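La entrevista estaba fijada para las diez y a las diez menos cuarto la correctora ya había encontrado una falta en la carta de la cafetería. «Croasán está bien escrito, aunque nadie me cree», dice mientras la dobla. «Lo que no tiene perdón es el *zumo natural de naranja exprimida*. ¿De qué otra cosa iba a ser?»

Lleva media vida corrigiendo manuales de instrucciones, prospectos de electrodomésticos y folletos de montaje. Pidió que no apareciera su nombre. El motivo no es la modestia: sigue cobrando de las empresas de las que habla mal.

## El tornillo que sobra

Empezó en Garau, una editorial técnica que ocupaba dos plantas y media («la media era un altillo, y en el altillo estaba yo»). El primer encargo fue el manual de una olla a presión. Tenía 80 páginas, de las cuales el castellano ocupaba nueve. Devolvió las pruebas con 367 correcciones y la llamaron al despacho.

«Pensé que me iban a felicitar. Me preguntaron si me encontraba bien».

Se quedaron con doce. Entre las descartadas figuraba una frase que todavía recita de memoria: *Antes de abrir la tapa, asegúrese de haberla cerrado*. Ella propuso cambiarla y el ingeniero respondió que, en rigor, era correcta. Estuvieron una semana sin hablarse.

De aquella época conserva una teoría sobre los muebles que se montan en casa. Sostiene que el tornillo que sobra al final casi siempre es un problema de redacción. «Alguien escribió *repita el paso anterior* y el paso anterior tenía dos partes. El lector repite una y se va a cenar. La estantería aguanta hasta Navidad».

## Una mesa para los verbos

Trabaja en casa y en papel, cosa que sus clientes consideran un capricho y facturan como tal. Imprime las pruebas, las extiende por orden y las lee de pie. Primero tacha los adverbios. Después va a por los verbos, que es donde, según ella, los fabricantes se esconden.

«*Se recomienda*. ¿Quién lo recomienda? Si se me incendia la tostadora, quiero saber a quién escribir. En cuanto pones un sujeto, el departamento legal se pone nervioso, y entonces sabes que vas bien».

También desconfía del *simplemente*. Ha observado que aparece siempre delante de lo más difícil: simplemente alinee las guías, simplemente purgue el circuito. En un manual de caldera lo encontró antes de una operación que requería dos adultos y una llave inglesa del tamaño de un jamón.
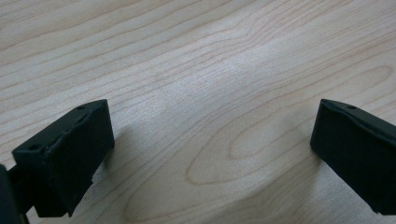

## Cuando llegó Zedholm

El encargo que más dinero le dio fue el de Zedholm, un fabricante de lavavajillas que quería un tono «cercano». La palabra le produce todavía un pequeño gesto en la ceja. Le pidieron tutear al cliente, menos en las advertencias, donde había que volver al usted. El resultado era un texto que te invitaba a disfrutar de tu nuevo lavavajillas y, dos líneas más abajo, le comunicaba a usted que podía electrocutarse.

«Era como vivir con mi padre», resume.

Propuso el usted de principio a fin. La empresa encargó un estudio, y del estudio salió que la gente no leía el manual en ninguno de los dos tratamientos. Lo imprimieron tuteando.

Con Prevley, que vende cunas y tronas, le fue mejor. Allí la dejaron sentarse con padres recientes y verlos leer. Descubrió que nadie pasaba de la tercera línea sin levantar la vista, y que al volver empezaban otra vez por la primera. Desde entonces corta los párrafos a tres líneas. Lo hace incluso en los correos a su hermana, que se ha quejado.

## Lo que queda por corregir

Le pregunto si lee por placer. Contesta que sí, novelas policiacas, con lápiz. En la última cazó un ascensor que subía a un sótano y escribió a la editorial. Le mandaron un marcapáginas.

En octubre entrega el manual de una cafetera de Khurana, con cuatro idiomas y un apartado sobre la cal que ya ha reescrito dos veces. Le preocupa el verbo *descalcificar*, que a su juicio suena a enfermedad, pero *quitar la cal* no cabe en el botón.

¿Y en su casa? ¿Guarda los manuales?

«Los tiro», dice, y pide la cuenta. La repasa entera, incluido el pie con el número de registro, antes de sacar el monedero. Falta una tilde en *café*.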